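## 4. Handing over the folding

*Revised August 5, 2021. Replaces the May version, which some of you have used as a coaster.*

This section covers the first shift with the Clurkik two-arm folder at the Fesholm returns floor. It assumes you have finished Section 3 and that the arms are bolted down, powered, and pointed at something you'd like folded. If they are pointed at you, go back to Section 3.

### 4.1 Before you start

1. Log in at the station with your own badge. The old habit of everyone working under Min-kyu Bang's badge has to stop. On paper he once folded 3,000 garments in a shift, and management asked him how.
2. Check that the stop button is within reach of where you will stand. If you have to lean across the arms to press it, move the button.
3. Take off lanyards, scarves, and loose wristbands.
4. Open and close both grippers from the menu. Listen for grinding. A click is normal. Two clicks is also normal, according to Evgate, who sold it to us.

**Caution:** Keep your hands out of the work area while the status line says READY. The word sounds friendly. It means the arms can move.

### 4.2 Teaching a garment

The folder knows plain T-shirts and pillowcases. Everything else it learns from you, which means that for the first few weeks your job is to fold things slowly, by remote handle, for a student who never says thanks.

1. Select TEACH, then the garment type. Sleeveless sports tops go under "Tank/Jersey." Do not create a new type called "Stuff." We have one already and can't delete it.
2. Drop the garment on the padded surface the way it would come out of a returns bag. Resist the urge to smooth it first. Customers don't.
3. Take the handles and bring one gripper to an edge you can clearly see. Trim and hems are good places to start. Avoid printed letters, which are stiffer than the cloth and tend to slide out of the fingers.
4. Close the gripper slowly. Lift a little before you pull.
5. Bring in the second gripper only when the first has a firm hold.

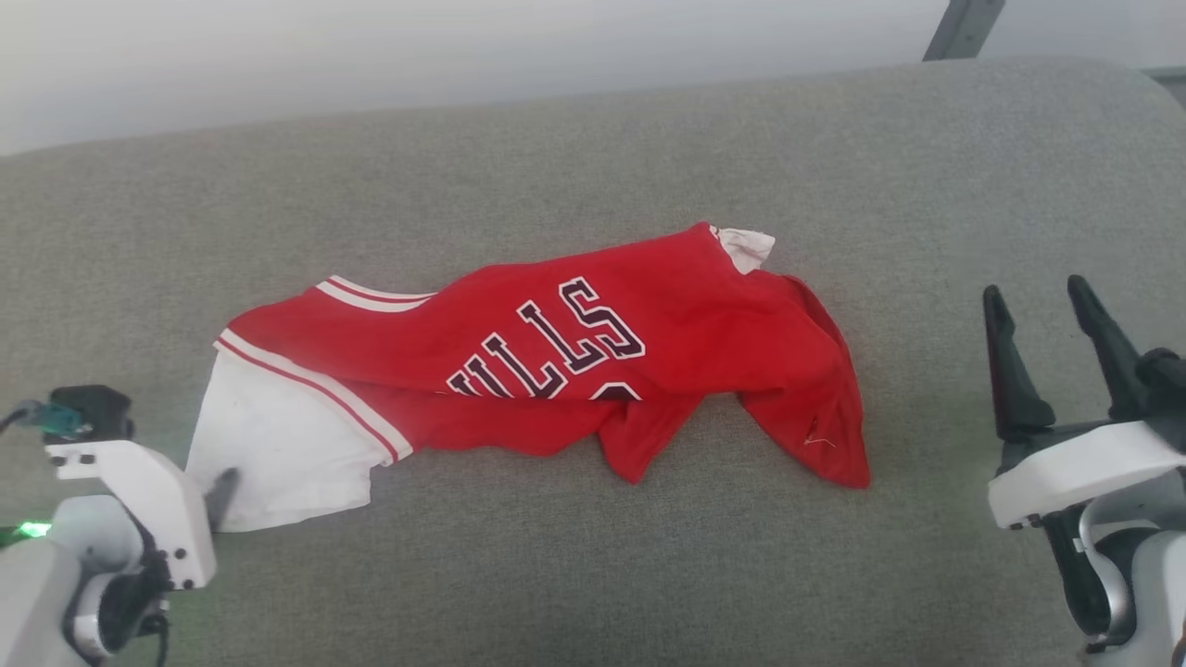
6. Spread the garment flat, then fold. Use the house fold (sides in, bottom up) even if you privately believe yours is better. Ga-eun Min's is better, and she uses the house fold too.
7. Press SAVE. If you made a mess of it, press DISCARD and try again. A saved mess will be repeated faithfully until somebody finds it.

**Note:** Inside-out garments must be taught separately. The menu calls this state "Inverted." Partly inside-out garments are also "Inverted," after some discussion.

### 4.3 Letting it run

1. Once a garment type has been taught enough times, its name turns from gray to green in the list. Select it and press RUN.
2. Stand outside the floor tape and watch the first 3 folds all the way through.
3. If a gripper closes on air, let it try again. It gets one retry before it calls you.
4. If the call light comes on, press PAUSE, wait for both arms to settle, and only then free the garment by hand.

**Caution:** PAUSE holds the arms where they are. STOP cuts the power, and a raised arm will sink. Know which one you are about to press.

### 4.4 What you do now

This part was missing from the May version, and several people asked for it in the margin, in pen.

Folding by hand has not gone away. Anything with beads, straps, or a smell still belongs to you. What changes is that you spend more of the shift inspecting, teaching, and answering the call light, and less of it bent over a table. Shoulders have improved. Conversation has gotten worse, because you now stop in the middle of sentences to go and rescue a sleeve.

Hourly targets by name came off the wall when the folder went in. The station has a target of its own, and if it misses, the report lists error 436 and no person. Please leave it that way. Supervisors who want to know why the count was low can ask the person on shift, in words.

Teaching counts as skilled work and goes on your time sheet under code Na. If the code is refused, write "teaching" in the comment box and tell your lead the same day. Time entered as "playing with robot" will be paid at the normal rate, as two of you have found out.

### 4.5 End of shift

1. Finish or discard any open lesson.
2. Send both arms to PARK and wait for the tone.
3. Clear the work surface and pick lint off the gripper fingers.
4. Write down every garment it struggled with on the clipboard. Use the garment's name. "The red one again" does not help the morning crew.
5. Log out.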